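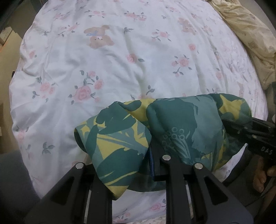

How Viewers Judge a Music Film Based on Real People
Project report, media studies, second term

Our group wanted to know if people care when a film about a real band changes the facts. We chose "Gollano", a film about the four members of the rap group Drernness and their first label, Tuncer Records. The former label owner complained in January that the film shows him as a thief, and the discussion became quite loud before the awards season.

We collected 2395 comments from the Heninari film forum. After we removed double posts and comments only about the music, nearly 2000 were left. Each comment was read by two students and put in one of eight groups, for example "trusts the film" or "asks for sources". When the two readers did not agree, a third one decided.

The biggest group of comments did not mention accuracy at all. People wrote about the actors, the concert scenes and the chance of a prize. Among those who did mention it, many defended the film – they said that a drama is allowed to choose one side. Only 17 comments gave a link to an old interview or a court paper.

We had one problem with irony. Some comments looked like praise, but were perhaps meant as the opposite, and we put them under "unclear".

A second part, with interviews, was planned but we did not have the time for it. The table with all groups is in the appendix.

Contact: Media Projects Office | © Student Reports | Back to top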